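# Swapping the processor in an old Dell desktop

I've done this swap 18 times now, mostly on office castoffs Bernd Wiegand passes along, and it still makes my palms sweat a little. The good news is that the whole job needs one screwdriver, a tube of thermal paste and a clear patch of desk. Mine gets done in February, when the heating is on and I don't want to go outside anyway!

Unplug everything, hold the power button for a few seconds, and touch bare metal before you reach in. Take off the side panel, then the heatsink (loosen the screws a bit at a time, crossing corner to corner). Wipe the old paste off the chip. Now push the lever down and out a hair, let it come up, and swing the load plate open.
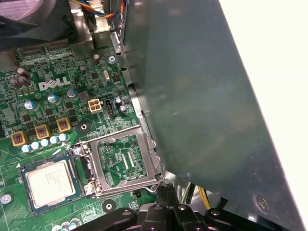
**Do I need to update the BIOS first?**

Check the support list for your exact board before you take anything apart, and if the new chip needs a later version, install that while the old one is still in there.

Lift the old processor straight up by its edges. No sliding, no tilting! Fingers stay off the contacts, both on the chip and in the socket. I used to set parts down wherever there was room, until Svenja Gerlach watched me hunt for one under a stack of mail and told me to get a tray. A tray with pockets is lovely for this — processor in one, memory in another, screws in a cup beside it.
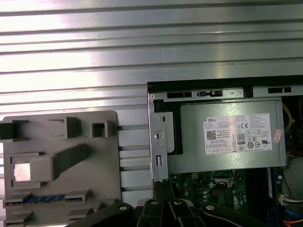 *Last changed: February, by Sabine Strobel*

With the new chip in hand, look for the little triangle on one corner and the notches along the sides. Match them to the socket and lower the chip flat. It should drop into place under its own weight. If it rocks, lift it out and look again, and please don't press.

Close the load plate over it, then bring the lever down and tuck it under its catch. This part takes more force than you'd like 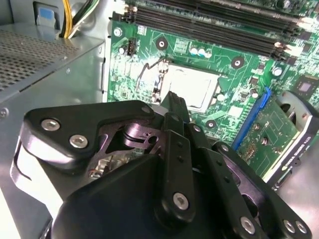
and it may creak, so go slowly and keep the pressure even. If the lever fights you right from the start, open it back up and check how the chip is sitting.

After that it's a pea of fresh paste in the middle, heatsink back on, fan plug back in (I forgot mine once). Boot with the side still off and make sure the fan spins, then go into setup and see that the new processor is listed.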